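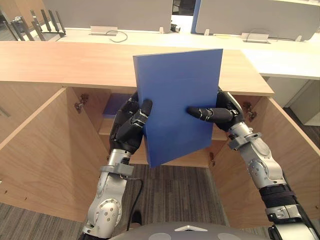
Ticket 51, Plistmont presale, still open

Fan code for the Lei tour rejected at checkout. Seats held, then "code not valid". Tried 5 times, two browsers, same thing. Nekevex app wont even load the seat map.

3:20 pm. Cleared cache, logged out and in. Row 46 now gone, obviously.
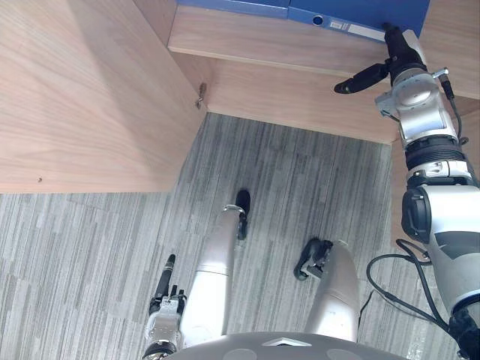 Skemer support wrote back that codes for the March show were issued in lower case and the form is reading capitals as a different code. Retyped it. Went thru, 20 minute hold. Card page spinning.

Leaving open til the confirmation email comes.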